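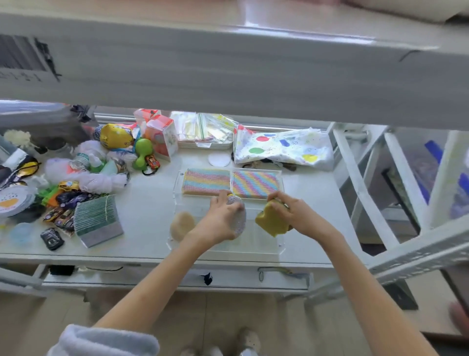 Démonstrations à la main : trier des éponges dans un bac, caméra sur la tête

Dernière mise à jour : 04/01/2022

Notes rapides pour ceux qui rejoignent le projet Saithong. Version longue promise par Stavros, pas encore écrite.

Le principe : pas de télécommande pour cette tâche. On fait le geste soi-même, à mains nues, caméra de tête allumée, et la politique apprend dessus. La téléop vient après, pour corriger les ratés.

Avant de commencer

- Bac transparent posé à plat devant vous, bord avant à portée des deux poignets.
- Régler la caméra tête baissée, dans la position de travail. Pas debout en regardant le mur, sinon tout est à refaire.
- Manches remontées au-dessus du poignet. Une manche qui tombe sur la main = prise perdue pour le suivi des doigts.
- Le reste du bureau, on laisse. Petites voitures, sachets, emballages, cartons : on veut du fouillis derrière, le modèle doit s'y faire.

Le geste

1. Mains hors du bac, une seconde immobile. Début d'enregistrement.
2. Prendre une éponge par main. La ronde argentée par la tranche, doigts repliés sur le dessus. La jaune olive, découpée, se pince entre le pouce et les doigts.
3. Lever les deux au-dessus du bac, un petit écart entre elles. Ne pas les croiser, les masques se mélangent.
4. Poser. Les rectangulaires à rayures vont côte à côte en haut, les autres en bas. Un coin encore vide en bas à droite c'est normal en cours de route.
5. Lâcher franchement, doigts bien ouverts. Retour hors du bac, encore une seconde.

Vitesse : un peu plus lent que naturel. Pas au ralenti non plus, Mayuree a dû jeter 167 prises à cause de ça en décembre.

Les erreurs qui reviennent

Changer d'éponge de main au milieu. Interdit pour l'instant, le script d'annotation ne sait pas gérer.

Tourner la tête pour parler à quelqu'un. Coupez, recommencez.

Éponge qui tombe hors du bac : on garde ! La ramasser normalement et finir. Étiquette « reprise », ces prises-la servent beaucoup.

Reflets sur le plastique. Décaler la lampe, pas le bac.

Après

Vérifier tout de suite les premières et dernières images. Si les mains n'y sont pas nettes, poubelle. Ensuite export vers Pureck, un dossier par opérateur, et pas d'accents dans les noms de fichier svp.

Il faut 48 prises par opérateur avant de lancer un entraînement. On en a quelque 3778 au total, toutes tâches confondues, donc ne relancez pas tout le lot pour un test, prenez le sous-ensemble éponges.

Passage sur le robot : 2 essais à vide, bac retiré, puis avec le bac. Si la pince hésite entre deux éponges, reprendre la main en téléop dès l'hésitation, sans attendre l'échec, et finir le mouvement. Ces corrections repartent dans le jeu de donnés.

Problème d'export : voir Vichien. Calibration : Lamduan.

Ce site utilise des cookies pour mesurer l'audience. Accepter | Refuser | Paramétrer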